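Right, I've had three coffees and I'm on a train with two hours to kill, so you're getting a thread on the Skamdale bypass works. I've been following this scheme since the first drop-in session and I think it's one of the most interesting road jobs in the north right now. Bear with me!

Quick background. The A-road through Skamdale is single carriageway, squeezed between the river and the hill, and it takes every lorry heading for the quarry. The bypass moves all of that on to a new line behind the village. Adoten won the main contract, with Rindus doing the structures.

The bit everyone asks about is the viaduct. It has to cross the river, the old railway cutting and a farm track in one go, and it does it on a curve. 336 metres end to end. I walked the centreline in April when it was just pegs and orange paint and it still felt huge.

Piling is what I really want to talk about though (sorry). The east bank is decent rock not far down. The west bank is soft river stuff for ages, so the piles over there are much longer. Same bridge, same load, completely different ground on either side of the water. I love this sort of thing.

Mei-kuen Lu is the section engineer on the west side and she gave a talk at the village hall last month. She'd brought core samples in a long wooden tray and let people handle them. You could feel the change from silt to gravel to clay with your thumb. Best hour I've spent in a village hall, and I include the beer festival.

Her team did a test pile first and loaded it well past what it'll ever carry in real life, just to see how far it moved. She put the graph up and there was an audible "ooh" from the back row. It may have been me.

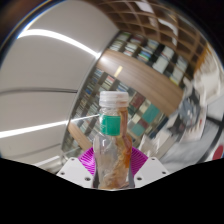
Clear bottle, green label.

Anyway, earthworks! The cutting at the north end produces far more material than the embankment at the south end can use. The first plan had the extra going off by road, through the village, which would have been grim. The new plan keeps nearly all of it on site as landscaping bunds between the carriageway and the houses on Poon Lane.

That change came out of the consultation, by the way. 1,881 responses, for a place this size! I read the whole summary report and the lorry question comes up on nearly every page. Somebody sat down, did the sums again and found room for the bunds. Full marks.

There's a haul road running the length of the job so the dump trucks never touch the public highway. It crosses the farm track with a manned gate, and the lads there wave at everyone. My nephew now considers this the finest job in the world and I can't really argue with him.

Drainage next, and please don't scroll past, drainage is great. Three ponds, stepped down the slope, each one slowing the water before it gets to the river. The top pond has already been dug because they're using it to settle out muddy water from the works. It gets cleaned out and planted up at the end.

Yung-ching Pan from the design side explained the culverts to me at the same talk. One of them has a ledge built along the inside so otters can get through when the water's high. It's a little concrete shelf, more or less, and there's fencing to steer them towards it. I went home and told everyone I know about the otter shelf.

A few people have asked about the road closures. As far as I know the only full one is for the beam lift over the railway cutting, and it's overnight. The heaviest beams weigh 73 tonnes each and the crane comes in on a whole convoy of trailers. I will be there with a flask and a folding chair.

Traffic lights at the south tie-in stay until the new roundabout opens. Yes, they're slow. They were retimed on Monday and my mum says they're better, and she has been their fiercest critic.

If you want to see it for yourself, there's a viewing platform by the site offices, up the steps from the lay-by. Next open day is Friday, August 3, 2018, ten till three. Wear proper shoes - they turned away a chap in flip-flops last time and he'd come all the way from the coast.

Train's pulling in so I'll stop there. Questions welcome, especially about piling. I'll do the bridge bearings tomorrow if anyone's still reading!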